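Hedberg Hall Announces Spring Stand-Up Series

Hedberg Hall will open its spring comedy series in March with five evenings of stand-up drawn from the club albums of the 1970s and 1980s.
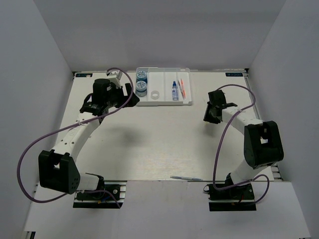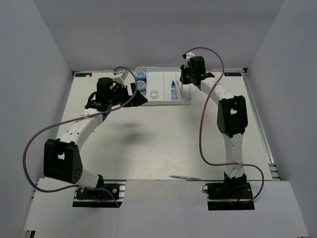
Office of Public Programs, Weidemann Arts Center

Each evening pairs a recorded set from the Volach Collection with a live performer working in the same style, from one-liners to long stories. The collection holds 883 recordings, many of them never released on disc. The hall seats 295, and doors open at 7 p.m.

Tickets go on sale in February at the Resutus Street box office. Students of the Center are admitted free with a current card. Some material is intended for adults, and programs will be marked accordingly.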